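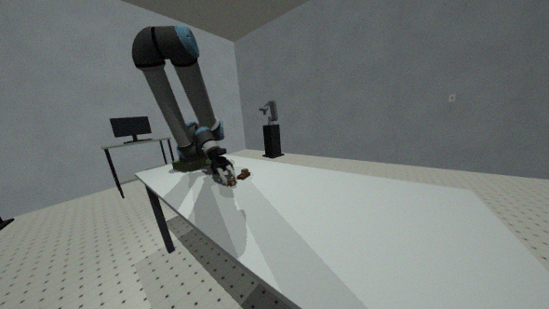
Enance opened its simulation group to visitors on Thu 9 July, and I attended the morning session on small-part handling. Henryk Sadowski ran it from a workstation. The virtual cell is kept plain: a large arm with a black gripper at one end of a long white table, two small brown objects close together at the fingertips, and a smaller arm on a pedestal near the corner. The group calls this cell Zito. Its purpose is to test approach paths before any time is booked on hardware.

Most of the questions concerned clearance. With two parts this close, the fingers have to come down beside one without touching its neighbor, and the planner rejects any path that breaks the margin. Sadowski gave the overnight batch as 2000 runs, of which 680 go to close-spaced layouts.

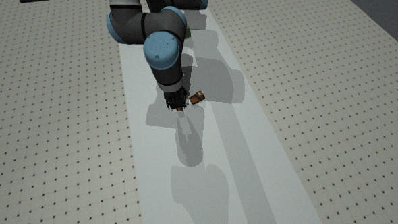 Rejected paths are logged with the joint angles at the point of failure - useful, although the log viewer is slow. Contact friction is still set by hand. A revised contact model is due in September, and visitors can register at the front desk for the follow-up session, limited to 65 places.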